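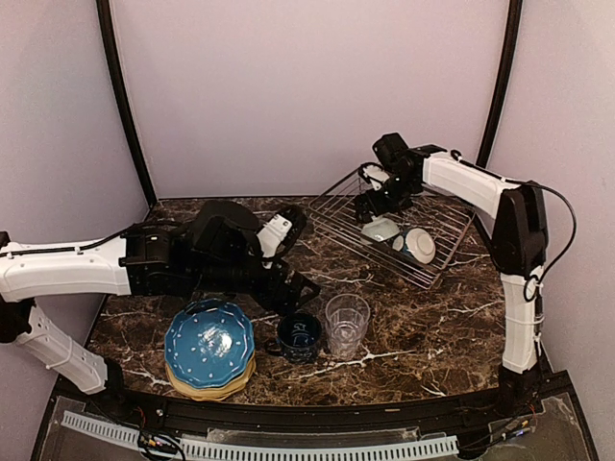

Dish Loading Project: Interim Report
Tamara Koval, Hitby group
5th November

Our proposal promised two arms that could put away the dishes after a meal. I wrote most of that proposal and I no longer believe it. What we have is a setup that can be driven by hand to put a bowl or a mug on a wire rack, and a policy, trained on 30 recordings, that sometimes does the same.

In testing we ran the policy 20 times and counted 9 as successes. I would treat that figure with suspicion. We reset the dishes ourselves between runs, and we know where the arms like them. When Grajales, the other group, set the counter for us, both of their runs failed at the first grasp.

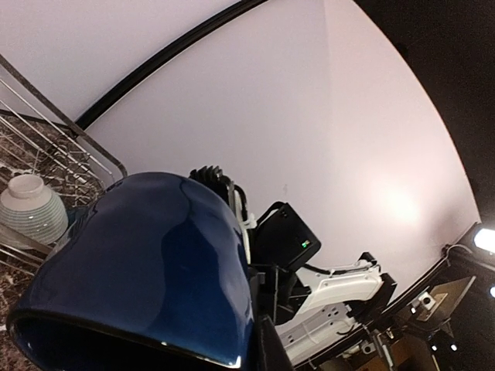 Glossy mugs are a particular worry. The wrist camera loses sight of most of the rack once something large is held close to it, so the last part of a placement depends on the overhead view or on luck. The Flotum paper we based our method on reports no such trouble, but its authors used matte blocks.

Plans for December: record again with the dishes moved every time, let someone outside the group do the scoring, and drop the word "autonomous" from the poster until we can defend it.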